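Fokedix-Hausmesse in Sorkport: viel Glanz, wenig Auskunft

Besuchsbericht, November

Wer Ladenausstattung einkauft, bekommt im Herbst einen Stapel Einladungen. Die von Fokedix versprach »Warenpräsentation neu gedacht«, und so stand ich um kurz nach 9 Uhr vor der Halle in Sorkport und suchte den Eingang, der auf der Rückseite lag.

Gezeigt wurde vor allem die Serie Ruddock: Prospekthalter, Podeste und Hauben aus Acryl, dazu ein Regalsystem zum Einhängen in Lamellenwände. Laut Prospekt 16 Grundformen. Bei genauerem Hinsehen unterscheiden sich etliche nur in der Tiefe. Kann man so zählen, muss man nicht.

Die Verarbeitung ist ordentlich, die Kanten sind poliert und die Klebenähte bei den Podesten klar. Bei den großen Hauben sah ich an zwei Stücken Bläschen in der Ecke. Der Herr am Stand meinte, das seien Vorserienteile. Die Serie ist allerdings seit dem Frühjahr lieferbar.

Zur Kratzfestigkeit gab es einen Vortrag, der mit 7 Minuten kurz ausfiel und ohne Messwerte auskam. Auf meine Frage nach dem Prüfverfahren wurde auf das Datenblatt verwiesen. Das Datenblatt war vergriffen.

Danach Führung durch den Zuschnitt, fünf Stationen, an zweien wurde gearbeitet. Die Laserkabine durften wir nur durch die Scheibe sehen. Interessanter war die Biegebank, an der eine Mitarbeiterin ohne Manuskript erklärte, warum dicke Platten beim Abkanten gern milchig werden. Davon hätte ich mehr gehört.
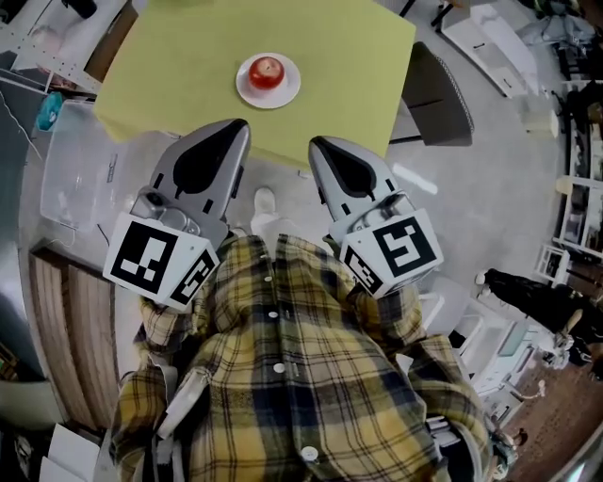

Bleibt der Preis. Fendirbridge, der zweite Aussteller im Haus, verlangt für einen vergleichbaren Tischaufsteller spürbar weniger, liefert aber erst ab einem vollen Karton. Fokedix gibt auch Einzelstücke ab, rechnet dann jedoch die Verpackung extra. Einen schriftlichen Staffelpreis habe ich von beiden nicht bekommen, nur Zusagen.

Ich habe ein Muster der Prospekthalter in A5 bestellt und stelle es erst einmal neben die Kasse. Über die Hauben reden wir, wenn das Datenblatt da ist. Parkplätze gibt es kaum, der Kaffee kostet extra.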